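Przemysław Kalinowski
I have finished the second campaign of Mimix yesterday night, so now I can write what I think about the new update. It will be a few posts, sorry for the long thread.

First, for people who do not know it: Mimix is a turn-based strategy game from the small studio Idico. You lead a trading town and every neighbour copies a part of your last move. If you build walls, they build walls. If you send spies, well, you can guess.

The update adds the province of Prornton. It is a map with 40 towns and one big river through the middle. In the base game I always won by the sea, so for me this was a completely new way to think.

My first try was very bad. I put all the money into the harbour, as usual, and after 81 turns I had a beautiful harbour and no bread. The river towns close the bridges in winter and the game tells you this only in a small line of the advisor screen. Please read the advisor screen.

The second try went better. I took the Kuzmenko family as my house. They start with only 6 soldiers, but they can buy a treaty one time per season without losing respect. With two treaties in the north you can leave that border alone until the middle of the game.

What I like less: the turns of the computer players are slow on the big map. Late in the campaign I waited about a minute every time. On the small maps it is fine. 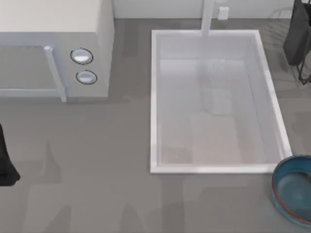

Kraków, Jan 14, 2018

Some answers, as I got the same questions in messages.

Yes, old saves work, but Prornton does not appear in them. You must start a new campaign.

No, there is no multiplayer for the new map yet. Idico wrote in the patch notes that they plan it for February.

The campaign took me 237 turns on normal difficulty. I play carefully, so you will probably need fewer.

If somebody has won with the harbour strategy on this map, please write to me how you did it. I would like to try it again before I change to hard difficulty.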